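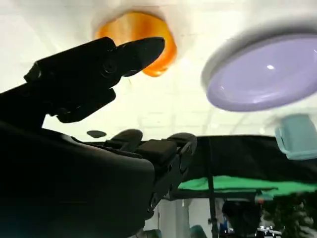
Perla Camacho told me last week that I was wasting my time with grippers, and that the arm is what you should spend money on. Any old claw will do, according to her, as long as the arm puts it in the right spot.

I've heard this a lot and I used to believe it! Then I spent most of November swapping hands on the same arm, and now I think she has it backwards. Buy the plain arm. Put what's left into the fingers, and into whatever camera you can fit down there by the wrist.

We tried two. The Faton is a simple two-finger thing, light, cheap, easy to bolt on. The Plekov costs $800 more and has a proper linkage behind the fingers, so the tips come together at an angle you can adjust. Same arm, same controller, 300 tries each at picking up a thin plastic lid from a table. The Faton missed 39 times. The Plekov missed 16. That's a big gap for a change that took me one afternoon and a hex key (plus another hex key, after I lost the first one).

Now, the Plekov is bulky, and I'll give Perla that. A fat gripper eats up the wrist camera's view, and you can end up with a lovely sharp look at your own finger and only a slice of what you're reaching for. I moved our camera mount four times before I stopped swearing at it. Matte black fingers don't help either. Under bright ceiling lights they go to pure shadow, and good luck finding the exact tip in that. I'd pay extra for a gripper in dull gray, and I can't be the only one.

Ngozi Odukoya thinks the answer is a better controller, and she's been pushing the Omoregie one on me for months. It is smoother, no argument. But smooth motion toward a bad grip is still a bad grip, and our misses on lids were nearly all at the fingertips - the tip slid under too far, or skated off the rim.

So my vote stays with the hand. I've got a Trodus on order with swappable tips, and Perla has already bet me lunch that it won't beat the Plekov.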